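This site uses cookies to remember your language and region. Accept all | Manage settings

Sheehan Canister Vacuum: Set-up and Use
Section 3. Hose Assembly and Cleaning a Bedroom 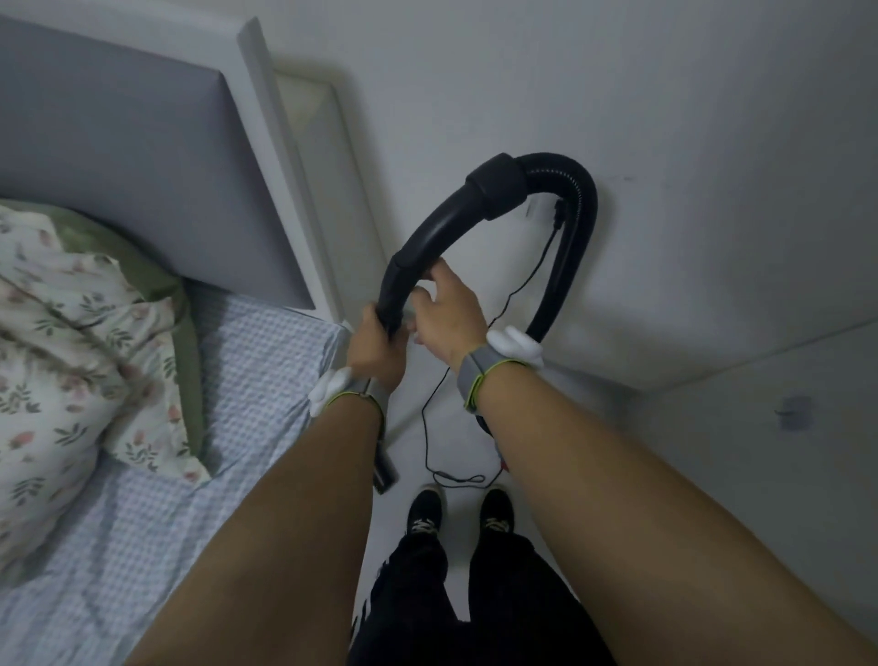 Can the hose be left connected between uses?
It can, provided the canister is switched off and unplugged and the hose hangs or lies without a sharp bend. For storage longer than a few weeks, remove it as described in 3.6.

3.1 Before you start

Read Section 1 (Safety) first. The steps below apply to the standard hose and to the long hose sold as an accessory. They assume that the dust bag and both filters are already installed. If they are not, go back to Section 2.

CAUTION: Switch the vacuum off and pull the plug from the outlet before connecting, removing or inspecting the hose. Do not pull the plug out by the cord.

CAUTION: Do not use the vacuum on wet floors, wet bedding, ash, plaster dust or broken glass.

3.2 Connecting the hose

1. Set the canister on a level floor with its wheels down.
2. Open the inlet cover fully.
3. Hold the hose by the rigid connector. Do not push on the flexible part.
4. Line up the mark on the connector with the mark on the inlet.
5. Push until the connector clicks.
6. Pull back lightly. If the connector moves, remove it and repeat steps 4 and 5.
7. Fit the handle to the free end of the hose and turn it until it stops.

Note: A new hose is stiff and tends to rise in an arch when both ends are brought together. Lay it out at full length for a few minutes before first use. Do not warm it with a hair dryer or place it on a radiator.

Note: The connector turns in the inlet. If the hose becomes twisted, hold it near the handle with both hands and let the twist run back toward the canister. Forcing it in the opposite direction can split the ribs.

3.3 Preparing the room

1. Pick up socks, coins, hair ties and charging cables from the floor.
2. Lift any comforter, duvet or blanket edge that hangs to the floor and fold it back onto the mattress. Loose fabric is drawn into the floor head very quickly.
3. Move light furniture away from the wall. Leave the bed in place until step 5 of 3.4.
4. Unwind the cord to the yellow mark. Do not go past the red mark.
5. Plug in at the outlet nearest the door and work away from it.

In a small bedroom the cord and the hose share very little floor. Keep the cord on the side of your body away from the hose. Check where it lies before stepping back.

3.4 Vacuuming the floor

1. Attach the floor head. For hard floors, press the pedal so that the brush strip is down. For carpet, press it again to raise the strip.
2. Set the suction dial to medium.
3. Start in the corner farthest from the door. Use the crevice tool along the baseboard, then change back to the floor head.
4. Work in straight, overlapping strokes. On hard floors one slow pass picks up more than several fast ones.
5. For the floor under the bed, lower the wand until it is nearly flat. If the bed frame is too low for the floor head, fit the crevice tool directly to the wand. Move the bed only if neither will reach.
6. Pull the canister by its own handle when changing direction. Do not drag it by the hose.

CAUTION: If the motor note rises suddenly, switch off at once. The hose or floor head is blocked. See 3.7.

3.5 Vacuuming the mattress and headboard

1. Remove the pillows and bedding, including the fitted sheet.
2. Fit the upholstery tool and set the suction dial to low.
3. Vacuum the mattress from the head to the foot. Go along the seams and around any buttons with the crevice tool.
4. Vacuum an upholstered headboard from the top down. Test a hidden spot first if the fabric is loosely woven or has a pile.
5. Clean the gap between the headboard and the wall last. This gap often holds more dust than the rest of the bed.
6. Leave the mattress uncovered for an hour before making the bed.

Note: Do not use the floor head on bedding or on a mattress, even with the brush strip raised.

3.6 Removing and storing the hose

1. Switch off and unplug.
2. Press both tabs on the connector and pull straight out.
3. Hold the hose upright over a trash can and tap it to release loose dirt.
4. Coil it in wide loops. Do not tie it with the power cord.
5. Store it in a dry place with nothing resting on it. A flattened hose does not recover its shape.

3.7 Clearing a blockage

1. Switch off, unplug and remove the hose.
2. Take off the handle. Drop a coin-sized ball of paper into one end while holding that end up.
3. If the paper comes out at the other end, the hose is clear. Check the wand, the floor head and the dust bag.
4. If it does not, squeeze along the hose to find the hard spot. Work it toward the nearer end with your fingers.
5. Do not use wire, a screwdriver or a coat hanger. Punctures are not covered by the warranty.

3.8 Replacement parts

Hoses and tools are supplied through Nommont parts counters. Quote the model number printed on the underside of the canister. The long hose fits all models in this manual except the 300, which has a narrower inlet. Models 100 and 400 use the same crevice tool.

Section revised 11/15/25. Text: Odette Rolland. Technical check: Rangi Pryor.

Continue to Section 4. Filters and Dust Bags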